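Plugs, Leads and Adapters: the Magesa Collection
Gallery page 4 of the Ranham house sort-out

Nyokabi Mrema kept every lead that ever came into the house at Ranham. When the back rooms were cleared in January there were two crates of them, plus a biscuit tin of adapters and a suitcase with a broken catch. The Magesa family asked for a record before anything was given away, and this page is part of it. The larger items (lamps, radios, the sewing machine) are on pages 1 to 3.

The original plan was to photograph every item. With close to a full house of other things to get through, we settled on written entries for most of the small electrical pieces. The entries follow the order in which the boxes were opened.

Crate one, top layer
Extension leads, mostly white, one brown. The brown one came from the shop in Stosthorpe and still had its cardboard sleeve. Two had cracked sockets and went straight to recycling.

Crate one, bottom layer
Telephone cable, wound on a piece of broom handle. There was a label tied to it with string that said "hall, 18 ft." The hall phone was taken out years ago, but the cable is in good shape and has been kept with the phone.

Crate two
Radio and record player leads. Nyokabi wrote the name of the machine on masking tape and stuck it to each one, so these were easy to match up. Three did not match anything left in the house. They are in a bag marked "unknown" in the front room.

The biscuit tin
Travel adapters, two-pin and three-pin. Many of these date from the years when she went back and forth to Brultinby for work. The tin also held spare fuses, a door key and a receipt for 80 shillings with no shop name on it. The receipt has gone into the paper file.

The suitcase
Chargers for phones that have been gone a long time. Anyone who recognizes one and still has the phone is welcome to it. The lining of the suitcase is torn, so check the pocket behind it before you assume it is empty.

Small plugs and short leads
These are the pieces that get lost first, so they were laid out on a white tabletop and handled one at a time. Plug-in devices with a printed rating, such as 16A, are listed under that rating. Short cables are listed by color and by the type of plug on the end. 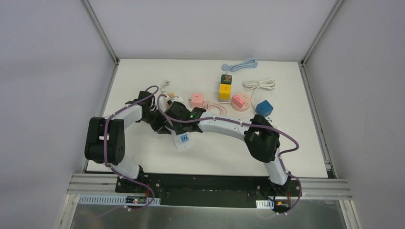
Ratings should be copied exactly as printed, including the letter. If a label is too worn to read, write "worn" and leave the space blank. Please do not guess from the size of the plug. Last time that was tried we had to go back over 70 entries.

Nothing on this page has been tested. Anything that is going to be used again should be looked at by an electrician first, especially the extension leads from crate one.

Family members have first choice until 3rd August. After that the remaining leads and adapters go to the repair shop in Stosthorpe, which will take mixed boxes. The labeled radio leads stay with the radios.

Page 5 covers light fittings and the outdoor lamps.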